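Tidis: notes on the taped table

I put Tidis together as a small log of where things get set down on a gridded tabletop. There are 181 entries, all plain text, one line each. I meant to stop at 200 and ran out of March!

The surface is brown kraft paper with blue tape run both ways, so every spot has a column and a row. Columns go by letter, rows by number, and a bin gets the square its front lip sits in — even when it hangs over the next one. If I put a sheet of paper in the bottom of a bin, the entry says "lined".

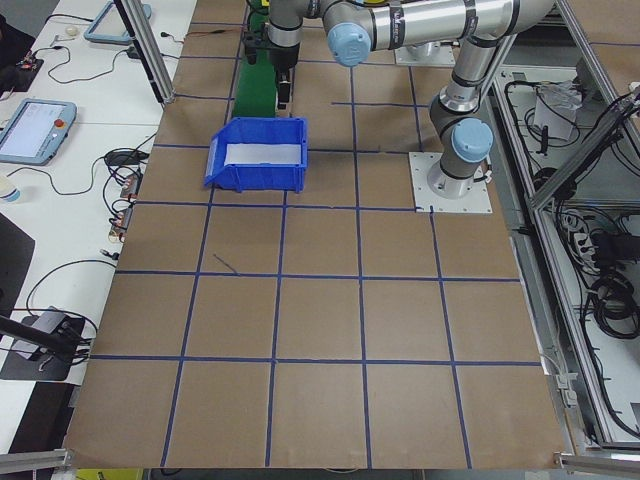
Laryea wrote in to ask for the rows to be numbered from the far edge, same as in Pilton, so the two logs could be merged without flipping anything. Fair point, and version 2 does that. The old numbering is still in the folder called flerisau (don't mix them, I did and lost a Monday).

Known problems: 15 entries have a column and no row. I left them in. Fixes welcome, just keep the line order.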